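Review of the Fakhoury Tabletop Handling Kit

Posted by Savvas Economou
March 14, 2020

Readers of this blog will recall that I agreed in February to evaluate the Fakhoury Tabletop Handling Kit on behalf of the Plondcombe shared workshop, where I keep a bench. The review period has now closed and the kit has been returned to its distributor, Prandeck. What follows is my own assessment. Prandeck was given no opportunity to read it in advance, and I received no payment for it.

What the Kit Contains

The Fakhoury kit is sold as a boxed set of household articles, together with a printed guide and a set of task cards, for owners of a tabletop robot arm fitted with a two-finger gripper. The arm is not part of the purchase. Neither is the wrist camera, although the guide assumes throughout that the buyer has one.

The articles are ordinary goods of the sort found in any kitchen or laundry room, chosen because they are awkward to hold in different ways. The set supplied to us included a wooden dish rack, round woven trays, a plate, and a quantity of plastic clothespins. A black cloth is provided as a work surface, and there is a printed graphic to lay over part of it. The price quoted to me was 900 dollars, including delivery and a replacement allowance for broken or lost articles during the first year.

I will say at once that the sum is considerable for goods that could be bought separately at a hardware store. The value of the kit, if it has any, rests in the task cards and the guide. I have tried to judge it on that basis.

Setting Up

Unpacking and layout are covered on a single folded sheet. The sheet is clear, and the sequence it recommends is sensible: cloth first, then the rack, then the loose articles, then a check of the wrist camera view before any motion is commanded. Our first layout took 43 minutes. By the second week the same work was taking 20.

The guide is strict about the cloth. It is to be laid flat and smoothed before each session, and the camera exposure is to be fixed afterward. I found the second instruction useful. A dark surface will cause many small cameras to brighten the whole picture, with the result that pale articles lose their edges. The guide gives no starting values for exposure, however, and a new owner will need to find them by trial.

The rack task is the one most buyers will attempt first, as it is printed on the front of the box. A round tray is stood on its edge in the rack, and the arm is to approach from above, close on the rim, and lift. From the wrist camera the tray sits near the centre of the view on the approach, and the bolts of the gripper mount are always present along the bottom. 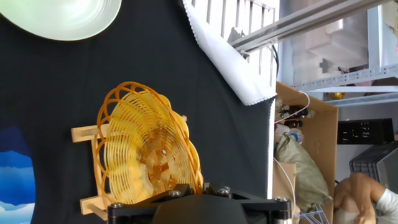
The Task Cards

There are nine cards. Each is printed on both sides, with a starting layout on the front and the goal and permitted variations on the back. They are numbered in order of difficulty, and I have no quarrel with the order except at card six, which I would place last.

The early cards deal with a single article on an uncluttered part of the cloth. The middle cards introduce articles of similar shape and different color, and the arm is to select one and leave the others undisturbed. The clothespin cards belong to this group. They are the best part of the product. A clothespin is small and narrow, and it may come to rest in several positions, some of which offer the gripper very little to close upon. The card asks the operator to work through these positions in turn and to record the outcome of each attempt. A session conducted in this way produces a record that can be compared with the next one, and I consider that a real merit.

The cards also make deliberate use of the printed graphic. Pins placed on plain black cloth are readily picked out by our software, and pins placed on the blue print much less so. The guide suggests dividing the pins between the two, and it allows the operator to lay one pin against another once the separate picks have become reliable. I did both. The overlapping pair remained the least dependable pick of the whole review, and on most attempts the wrong pin moved first. 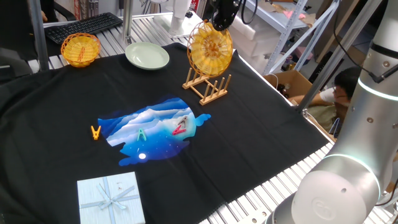 Clothespins laid out on the cloth and the printed graphic, with the basket, plate and dish rack toward the back.

The outcome forms are less satisfactory. They provide one column for success and one for failure, with a narrow space for remarks. In practice a great many attempts fall between the two. A pin may be lifted and then released early, or a tray may be raised from the rack and set down at the wrong angle. I drew a third column by hand on every sheet. I understand from Prandeck that a revised form is in preparation, but I was not shown a copy and cannot comment on it.

Comparison with the Gulludik Set

Several members at Plondcombe have asked how the kit compares with the Gulludik block set, which the workshop has owned for some years. The two are intended for different purposes. The Gulludik blocks are rigid, regular, and easy to measure, and they remain my recommendation for calibrating a gripper or teaching a newcomer to operate the arm. The Fakhoury articles bend, roll, and catch on one another. An arm that performs perfectly with the blocks may do quite poorly with a woven tray, and an owner who intends to work with household objects should learn that early.

The woven articles deserve particular mention. Their looped borders look like convenient places to grip, and the guide encourages the operator to use them. My experience was mixed. A finger that enters a loop cleanly gives a firm hold. A finger that lands on a strand pushes the article away across the cloth, and the arm must then begin its approach again from a new position. I would have welcomed a card devoted to this one difficulty, with the article lying flat, then tilted, then resting partly on something else. At present it is treated in two sentences on the back of card four.
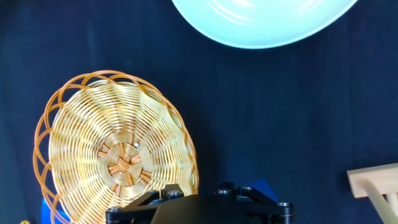 I raised the matter with Prandeck by telephone and was told that the cards are written by Fakhoury and that suggestions are passed along. The staff were courteous, and my call was returned the same afternoon. Owners with a technical question about their own arm should expect to be referred to its manufacturer – the support offered extends to the kit and its documents only.

Durability

Nothing supplied to us was broken during the review. One clothespin spring worked loose and was pressed back by hand. The cloth collects lint and creases badly if it is folded for storage, and I would advise rolling it. The task cards are on heavy stock but are not laminated, and ours had begun to curl at the corners by the time they were returned.

Recommendation

I am able to recommend the Fakhoury kit to shared workshops, schools, and small teams that already own a suitable arm and wish to follow a planned course of practice. The cards will save such groups a good deal of preparation, and the replacement allowance is worth having where many people handle the same articles.

I am not able to recommend it to an individual owner at the present price. A careful person could assemble comparable articles at modest cost and devise suitable tasks over several weekends. Should Fakhoury choose to sell the cards and guide separately, my advice on this point would change.

Plondcombe has not yet decided whether to place an order. Members who attended any of the sessions and wish to add their own observations may leave them in the comments or hand them to me in writing at the workshop. My completed outcome sheets, with the third column, are in the blue binder beside the tool cabinet and may be copied.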